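Section 3: Planning and budgeting a collection kit

3.1 Before you order

The Emix handheld kit is sold as a pair of grippers or as a single unit. Work through the steps below before you send a purchase request to Dorkance, as some items have a longer lead time than the grippers themselves.

1. List the tasks you want to record. Folding and sorting clothes normally calls for a pair. Picking up one item at a time can be done with a single unit.

2. Decide where the work will take place. If you plan to use people's homes, allow one kit per home. Moving a kit between two addresses in a day costs more in lost time than most buyers expect.

3. Enter the number of kits on the Olszewski planning sheet. The sheet adds spare finger pads at a rate of 3 sets per kit. Do not lower this figure for fabric work.

4. Add storage. A kit in daily use fills one card in around 7 hours of recording. Order enough cards for a full week, so that copying can be left until Monday.

5. Check the lead time. Grippers ship in 14 days. The Fellell charging dock ships in 26 days and should be ordered first.

Note: Prices on the planning sheet are reviewed each May. A quote issued before the review is honoured only if the order has been placed.

Caution: Do not budget for third-party pads. Pads of a different thickness change the closing distance – the jaws must then be calibrated again before any recording is used.

3.2 Items often left out of the budget

Clothing and bedding for practice. Buy dark as well as light fabrics, and include at least one bulky item.

Operator time. Allow a paid half day for training before the first recording.

Cable ties and straps. These are cheap, but they are not supplied with the kit.

3.3 Typical working set-up

Use the pictures when judging how much surface a clothing task needs. 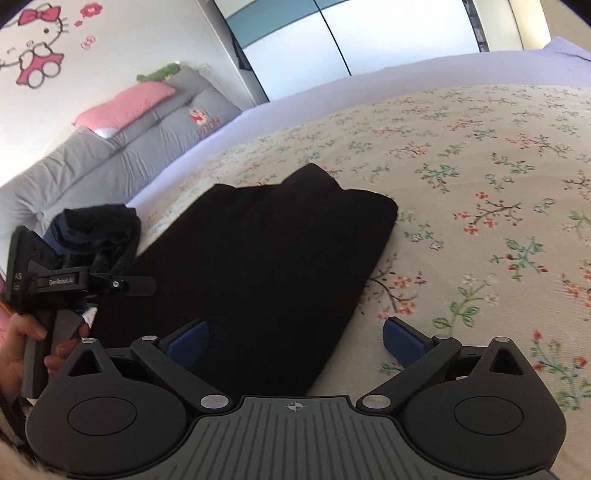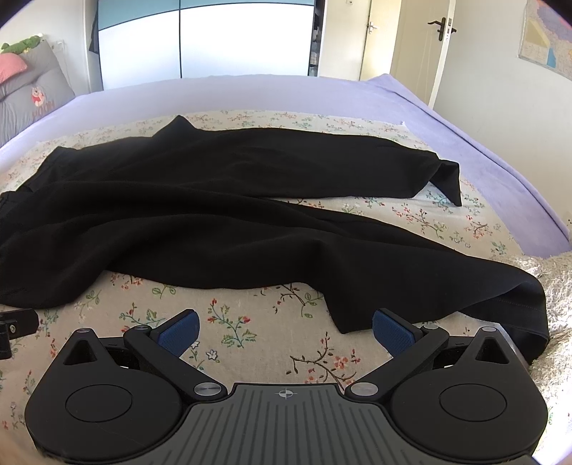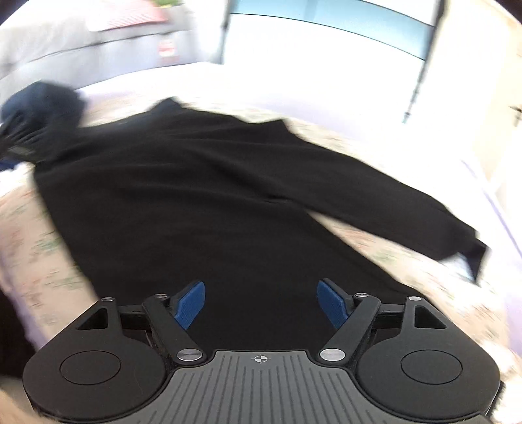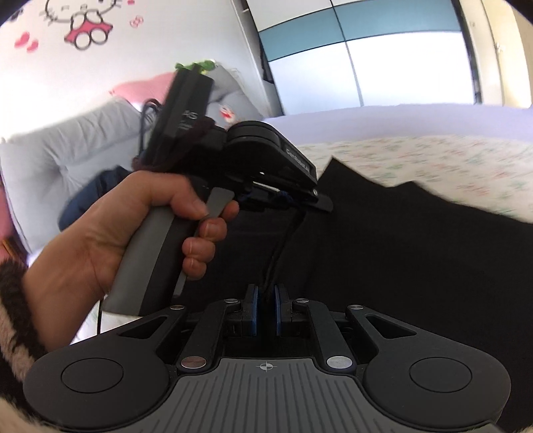
Figure 3.1 Handheld grippers at a clothing task in a bedroom, with the bed as the work surface.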